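How to set up a simulated kitchen demonstration for an open day

Sandra Hebden, Pastton Robotics Workshop
Updated December 12, 2024

We ran the kitchen demonstration at the Zosthorpe open day and were asked afterwards how to do the same thing elsewhere. These are the steps we follow now. They assume you already have a simulator that runs on your own machine and an arm model that loads without errors.

1. Choose one room and stay in it. We used a kitchen, and visitors knew straight away what the arm was meant to be doing. Changing rooms between runs takes time and people drift off while it loads.

2. Choose 2 tasks at most. Ours were reaching across the worktop and working at the fridge. Write each task on a card in one sentence and put the card next to the screen.

3. Fix the start position. Save the arm's pose, the position of its base and whether each door is open or shut. Give the saved file a plain name so that whoever is on shift can find it. Elango Mudaliar set ours up so that a single key brings everything back to the start.

4. Put food in the fridge before you save. Visitors like to name an item and ask for it. Keep a gap between the items and the front of the shelf, so that a badly aimed reach doesn't hit something straight away.

5. Set the viewpoint. Stand where the back row will stand and look at the screen from there. If you can't follow the wrist, move the view closer. We keep one view for the worktop and another for the fridge.

6. Slow the arm down. Set the speed slider to 100 for your own testing and lower it when the doors open. At full speed people miss the grasp.

7. Rehearse. Alfie Garside did 110 resets in the week before and wrote down every one that failed. Most of the faults came from the fridge door, which had been saved slightly closed.

The kitchen we use, at the worktop and at the fridge:

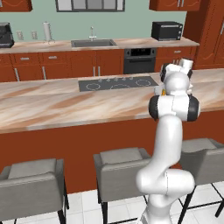
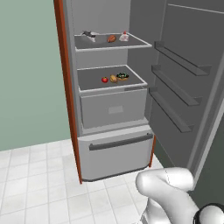
8. Let visitors take a turn. One person at the controls, one member of staff beside them, and a reset after each go. If there is a queue, keep turns short and say so at the start.

9. Keep the log running. Ours is saved as run 539 on the Lambert machine and covers the whole day. Copy the log off before you shut down, as the simulator clears its temporary folder when it closes.

We are repeating the demonstration in January. Questions about the saved files should go to Elango, and bookings for school groups to Beverley Staniforth.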